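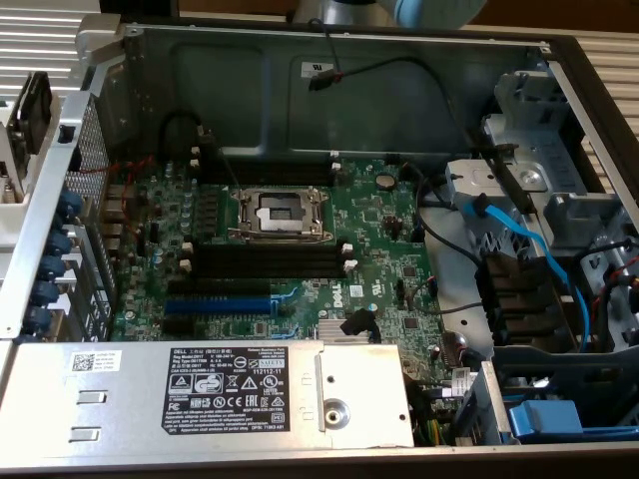
Figure 11.1 An open desktop case on its side, with the processor socket and both groups of memory slots empty.

Chapter 11
Getting to Know the Motherboard

Print this page | E-mail this page

If you have worked your way through the first ten chapters in order, you have by now read a good deal about what a computer does and not nearly so much about what it looks like with the cover off. We are going to put that right in this chapter, and I hope you will enjoy it as much as our students at the Hamel workshop always seem to. There is something very pleasant about opening up a case and finding that all those words you have been carrying around – socket, slot, chipset, heatsink – belong to real things you could put a finger on (though please keep your fingers to yourself until we have talked about static, in Section 11.2).

Let us begin with the board itself. Everything else in the computer either plugs into the motherboard or talks to it through a cable, and so a technician who can find her way around one board will feel at home on most others. Makers move things about from model to model, and the names printed on the board change too, but the big landmarks are easy to learn. When you meet a new board, look first for the square metal frame of the processor socket. Once you have found that, the memory slots are usually close by, long and narrow, with a little latch at the end to hold each module in place.

The board we will use through this chapter is a green Dell desktop board, still mounted in its case. It has one group of memory slots on each side of the socket, and you may be more used to seeing them all together in a single bank. Don't let that worry you! The slots do the same job wherever they sit, and the service manual for a given model will tell you which ones to fill first. 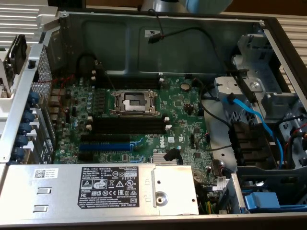
Photo: Okellow Technical Press / Grulon Learning Library

With the processor and the memory out of the way, it is much easier to study the parts that beginners tend to skip over. Take the small round battery to the upper right of the socket, for instance. It is a coin cell, and its work is to keep the clock running and hold the setup information while the computer is unplugged. When a customer tells you that her computer forgets the date every night, this is one of the first things you will want to check. The finned silver heatsink near the bottom of the board belongs to the chipset, and close to it you will find the expansion slots, one of them blue. We will come back to those in Section 11.4, along with the blue pieces lined up at the rear of the case.

A word about bare sockets before we go on. In the type shown, the tiny contacts are in the socket and the processor has only flat pads, so the socket is the part that needs your care. Never touch the contacts, never wipe them, and if you have a plastic cover for the socket, keep it on whenever the processor is out.

Before You Begin
Set aside 20 minutes for this first activity. You will need a notebook, a pencil, a good lamp, and an open practice case with the power cord unplugged. Work in groups of 2 and take turns, one person pointing and naming while the other makes a sketch of the board. Your sketch doesn't have to be pretty – mine never are – but it should show the socket, the memory slots, the expansion slots, the battery, and the chipset heatsink. Keep it handy, as you will be adding labels to it in every section that follows.

11.1 The Processor Socket and Its Neighbors begins on the next page.

Contact Okellow Technical Press | Copyright Okellow Technical Press. All rights reserved. | Back to top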